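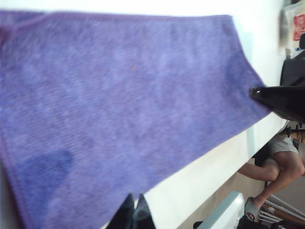

### 4.2 Effect of notice period on attendance

The listings were drawn from the Werkunthorpe community calendar, which carries notices from branch libraries, seniors' centres and neighbourhood halls. After duplicates and cancelled events were removed, 3,265 notices remained. Of these, 1,073 could be matched to a door count supplied by the host venue. Unmatched notices were kept for the text analysis but play no part in the attendance models. The sampling path is shown in Figure 2 (Section 3).

Notice period was defined as the number of days between first publication and the start of the event. Where a notice was edited after posting, the earlier date was used, following Nyamweya and Prado. Recurring programs such as weekly storytimes were treated as a single series, with the median door count standing for the whole.

Longer notice was associated with higher attendance for one-time events, but the gain levelled off after the third week. Recurring programs showed no clear pattern. Events at the Akard branch drew larger crowds at every notice period, and a venue term was therefore added to the model. Its inclusion reduced the notice effect without removing it.
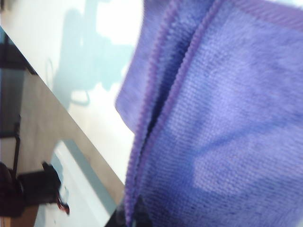
Start time was the second strongest predictor. Family events beginning at 11:00 a.m. outperformed those beginning at 2:00 p.m. in all months except August, when school holidays flattened the difference. Evening events were too few at Cheon Hall to be analysed separately and were pooled with those of the other halls.

Two coders (Chae and Rahman) labelled a subsample of 600 notices for completeness. A notice was scored complete if it gave the date, start time, street address and cost - including a plain statement that entry was free. Disagreements were settled by a third coder (Cho). Missing cost information was the most common fault, particularly in notices reposted from venue newsletters. Completeness was weakly related to attendance once venue and notice period were held constant, and the estimate was sensitive to how reposted notices were handled. The alternative coding is reported in Appendix B.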